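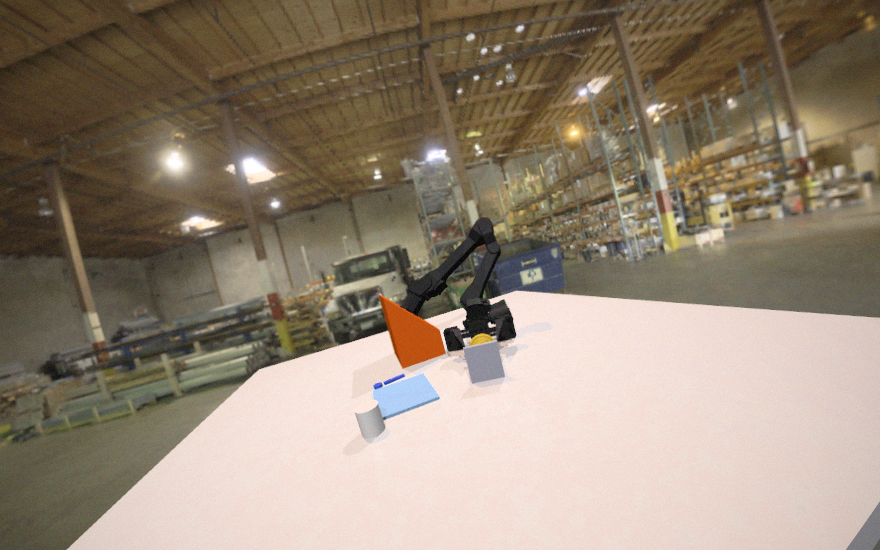 Bohdana Panasiuk

Last week I promised to write down the rules we use for tabletop tasks in simulation. Long thread, sorry for my English in advance.

1/ Rule one: write the task sentence before you place any object. "Move the yellow thing from the box to the pad" is a task. "Play with the objects" is not a task, and you can't score it later.

2/ Every object gets one name, and the name goes in the sheet. If I write "pad" and Tudur writes "tablet", we have two objects in the log and one on the table. We lost four days to this in October.

3/ Name by shape and color, not by what you imagine it is. "Orange wedge" is good. "Ramp" is already an opinion about what it is for.

4/ Start pose of the arm is part of the task. If the gripper starts close above the target, say so in the sheet. A policy that begins next to its goal should not be compared with one that begins far from it.

5/ Stacked objects need a settling check. Let the physics run with the arm still, 100 steps, and compare positions before and after. If the top object moved, fix the scene first and record later.

6/ Background is not decoration. We use a full warehouse behind the table, with racks and a truck, and we write down which one. A plain gray room gives nicer numbers and I don't trust them.

7/ Same for lights. Do not change them in the middle of a batch. If you want variation, make it a separate batch with its own line in the sheet.

8/ Success is decided by object position at the end, plus the gripper open and away. Holding the object over the right place doesn't count. Eifion Watkins still argues with me about this one.

9/ Failed runs stay in the folder. All of them. At Pinent we had a set of 64 runs where somebody had cleaned out the "ugly" ones, and we had to throw away the whole set.

10/ Random seed in the file name. Please. I should not need to open 13 files to find which run you mean.

11/ A second person reads the sheet before the batch starts. For us it is usually Rhiannon Pritchard, and she is strict - she sends back mine too.

12/ I don't have a good rule for thin objects lying flat, such as a pen beside a pad. Contact settings matter a lot there and we tune them by hand. If your lab has a written procedure, I would like to read it.

13/ The sheet template is one page. Write to me and I will send it.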